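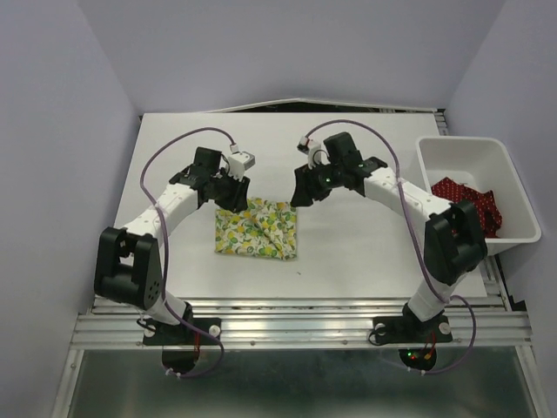 The lemon cloth, between the two arms at Larer.

Onyekachi Haruna had folded towels for a hotel in her twenties, and she mentioned this at the interview only because the form had a box for relevant experience. The man from Larer circled it twice.

"You'd be teaching," he said.

"Teaching who?"

He looked at the wall behind her, where the arms were. She turned and looked at them too, then asked what it paid.

It paid by the accepted episode. An episode was one cloth, folded, start to finish, with Onyekachi holding the two handles and the arms on the table doing whatever her hands did. The target was 1000. A woman from the Trarnia office, who had bought the arms and therefore had opinions, explained on the phone that after 1000 the system would understand folding.

"Understand it how?" Onyekachi said.

"In the general sense."

"Would it fold a shirt?"

There was some typing at the other end. "It would have a strong foundation for shirts."

She started in September. The handles were stiffer than they looked, and the grippers had no fingertips to speak of, so she had to learn to pick up cloth by its edge the way you pick up a coin in mittens. She ruined most of the first morning. The cloth slid. The left gripper took two layers when she wanted one. By lunch she could get a corner across if she came in low and didn't hurry, and by the end of the week she could do the lemon cloth in 39 seconds, which a child could have beaten with a sandwich in one hand.

The software was called Sani. Sani marked each episode green or gray. Green was accepted. Gray came with a reason, and the reason was usually "hesitation."

"I was thinking," she told Dendrick, who ran the night shift and was in charge of reasons.

"It can't learn from thinking. It only sees you stopped."

"I stopped to see where the edge was."

"Could you see where the edge is without stopping?"

She tried it. She went in without looking and missed the edge, and dragged the cloth half a hand to the left, and came back for it, and folded it badly. Sani gave her a green.

She did it again the careful way, with a pause, and the fold came out square. Gray.

"So it wants them bad and quick," she said.

"It wants them smooth." He had the grace to look at the floor. "There's a cleanup stage."

"Who cleans up?"

"Well, the model does. Later."

She had known a head housekeeper who talked like this about the linen budget. Onyekachi took her hands off the handles and the arms stayed where they were, bent in toward each other over the lemons like two people waiting for a third to start the conversation.

At episode 367 they ran a test. The Trarnia woman came in person and stood with her coat on. Someone spread out the lemon cloth. The handles were unplugged, so that there could be no question, and Dendrick pressed the key.

The arms came down. The right one took a corner, a little high, and paused. It hung there for what felt like a long time, and Onyekachi felt her own shoulders go up, because she knew that pause. It was hers. It was the one she made when she'd lost the edge and was looking for it. They had thrown out every one they caught, and some had got through anyway.

Then it brought the corner over. The fold was crooked by a couple of fingers.

"Remarkable," said the Trarnia woman. She filmed it on her phone. "And that's all on its own?"

"All on its own," Dendrick said.

"Try the red one," said Onyekachi.

They both looked at her. The red cloth with the white dots was in the bin, where it had been for days.

"It hasn't been trained on the red one," Dendrick said.

"It's the same size. It's a cloth."

"We're staging that for the next phase."

"I thought it had a foundation."

The Trarnia woman laughed, kindly enough, and put her phone away, and asked where she could get a taxi at this hour. Dendrick walked her out. He was gone a good while.

Onyekachi pulled the red cloth out of the bin, laid it where the other had been and pressed the key herself. The arms came down confidently, both at once, and closed on the table a few inches short of it. They lifted nothing. They carried the nothing across with great care and set it down, and went back to where they began.

On the screen, Sani thought it over and gave it a green.

She put the red cloth back and spread out the lemon one, and plugged in the handles. They were paying for 633 more. She came in low and took the corner, and when she lost the edge she stopped, for as long as she liked, and looked for it.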